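Feb 18, 2019

I finished sorting my Skiltano figures last night. I have 364 of them now, counting the 33 doubles I got in a box lot in December. The full checklist runs to 1521 if you include the color variants, and I don't plan to go after those.

Most of the new ones are from the Grernen wave, the swamp characters with the soft rubber tongues. The tongues get sticky with age. I wipe mine with a little dish soap and let them air out before they go back in the drawer.

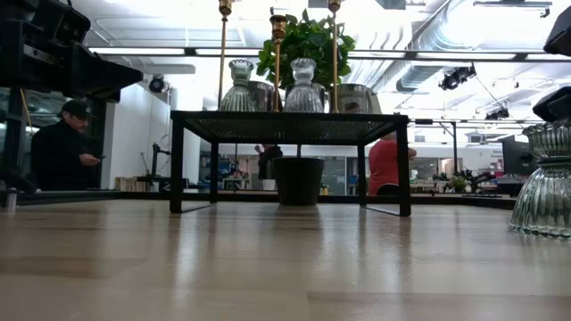
I'm still missing Urnumora from that wave. She came packed with the mud wagon, and sellers split them up, so you usually find the wagon alone with the hatch missing. The printed guide says only 1000 were made with the green cape. I've seen enough green capes for sale that I doubt it.

The web episodes are worth a look if you only know the toys. Urnumora talks in the first two and then never again.

If you have a spare hatch, I have doubles to trade. Leave a comment and I'll post the list.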